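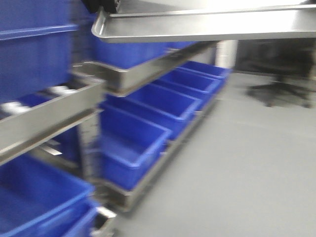 Adjunto: estante metálico con cajas azules de plástico (foto movida)

Foro > Música > Discos y novedades
Tema: El segundo disco de Flato, ¿lo habéis escuchado entero?

holtard_fan
Buenas tardes a todos. Primero pido disculpas por mi español, lo estudio desde hace años pero todavía escribo despacio y con diccionario. Quería abrir un tema sobre el nuevo disco de Flato, "Lodton", porque en el hilo general se pierde todo entre los mensajes de conciertos.
Lo he escuchado cuatro veces. La primera vez no me gustó. El primer disco era muy directo, con guitarras y canciones de tres minutos, y este empieza con una pieza de órgano que dura casi nueve y en la cual no canta nadie hasta la mitad. Pero a la tercera escucha me encontré tarareando "Sala de espera" en el autobús, y desde entonces pienso que es el mejor trabajo del grupo.
Lo que más me interesa es el cambio de tono en las letras. Antes hablaban siempre de marcharse de un sitio. Ahora hablan de quedarse, y de lo que cuesta quedarse. ¿Cómo lo veis vosotros?

cinta_cromo
A mí me parece un disco a medio hacer. La cara A muy bien, la cara B son bocetos. "Türkmen" es la misma progresión de acordes repetida hasta el aburrimiento, y cuando por fin entra la batería se acaba la canción.

holtard_fan
Entiendo lo que dices, aunque para mí la gracia de "Türkmen" está en esa espera. Si la batería entrase antes, sería una canción normal de Flato, y de esas ya tenemos doce en el primero.

mareabaja
Yo lo tengo en vinilo, de la tirada de 3,000 copias que sacó Holtard. Suena bastante mejor que en la plataforma. En el archivo digital la voz está muy adelante, casi encima de ti, y en el vinilo se queda más atrás y el órgano respira. Quien lo juzgue con auriculares del móvil se está perdiendo la mitad.

cinta_cromo
Ya estamos con el vinilo. Una canción floja es floja en cualquier formato.

mareabaja
No he dicho lo contrario. He dicho que la mezcla es distinta, que es una cosa que se puede comprobar. Pon "Sala de espera" en los dos formatos y escucha el segundo estribillo.

pedal_sordo
Entro para hablar de precios, perdonad. ¿A cuánto lo pagasteis? En la tienda de mi ciudad lo tienen a 60 euros y me parece un disparate para un disco sencillo, sin libreto.

mareabaja
60 es reventa seguro. En la web de Holtard salió bastante más barato. Espera un poco, que en septiembre hacen segunda tirada, de 1,000, según el boletín que mandan a los suscriptores.

pedal_sordo
Gracias, pues espero.

holtard_fan
Yo también lo compré en la web y sí traía libreto, con las letras. Quizá el de tu tienda está incompleto -- yo preguntaría antes de pagar.
Vuelvo a la música, si me permitís. Hay una cosa de la que no he leído nada en las reseñas: las canciones están ordenadas como una jornada. "Persianas" es la mañana, "Sala de espera" el mediodía, y "Última línea" claramente es de noche, con ese ruido de tranvía al final. Escuchado en modo aleatorio pierde mucho.

tresporcuatro
Me gusta tu teoría, pero "Persianas" dice "ya cierran las persianas de la calle". Eso es el final de la tarde, no la mañana.

holtard_fan
Tienes razón. He buscado la letra en el libreto y dice "cierran". Yo había entendido "se abren" todo este tiempo. Es un error de oído mío, en español las frases cantadas todavía me engañan. Entonces la teoría queda un poco coja, aunque el final con el tranvía lo sigo defendiendo.

tresporcuatro
No te preocupes, yo soy de aquí y la mitad de lo que canta esta gente no lo pillo. La dicción no es su fuerte.
Por otro lado, ¿soy el único que nota que el bajo ha desaparecido? En el primer disco era lo que sujetaba todo. Aquí lo han sustituido por el pedal del órgano y a mí me falta cuerpo, sobre todo en las rápidas.

cinta_cromo
Totalmente de acuerdo, y mira que en este hilo no suelo estar de acuerdo con nadie. "Persianas" a 98 pulsaciones y sin bajo es como subir una escalera a la que le faltan peldaños.

mareabaja
Hay bajo en "Persianas". Muy bajito, pero está, en el puente.

cinta_cromo
En el vinilo, supongo.

mareabaja
En los dos, listo.

violeta_mono
Los vi el sábado en directo y puedo aportar algo. Tocaron el disco nuevo casi entero y llevan a un bajista de apoyo. "Türkmen" la alargaron mucho, con la batería entrando bastante antes que en la grabación, y fue lo mejor de la noche. La sala era pequeña y el sonido de voz regular, en las primeras tres canciones se acoplaba todo. Del disco anterior cayeron solo dos, y hubo gente que se fue a la barra.

cinta_cromo
O sea que en directo la arreglan como yo decía.

holtard_fan
O la canción admite las dos maneras. Me alegra mucho leer lo del concierto, violeta_mono, gracias. ¿Tocaron "Última línea"? Es la que más curiosidad me da, porque no imagino cómo se hace ese final sin grabaciones.

violeta_mono
La tocaron de penúltima. El tranvía lo dispararon desde un teclado, nada de misterio. El bis fue del primer disco.

holtard_fan
Pues ya tengo ganas de verlos. Esta noche vuelvo a escuchar la cara B con atención al bajo, y mañana os cuento si lo encuentro en el puente.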